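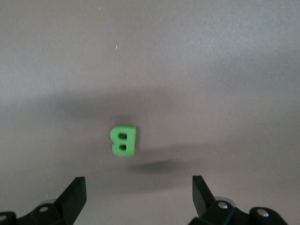
Kadach is looking for two people to help with Istness, our small neural network that reads handwritten notes and turns them into text. We have over 1,000 pages in our collection, but the model still makes mistakes with simple characters. It can confuse a capital B, like the green one on the gray surface, with an 8 or with the number 13. Your work will be to check the results, correct the labels and write short reports about the errors you find.

You should know basic Python and read English well. Experience with machine learning is welcome, but we can teach you what is needed. The work is part-time, from home, and begins in May. We pay 700 per month in Odera currency, and the contract is for the summer.

Please send a short letter and one sample of your code through the form on the Wimau job board. Interviews are by phone, also on Saturday if you prefer it.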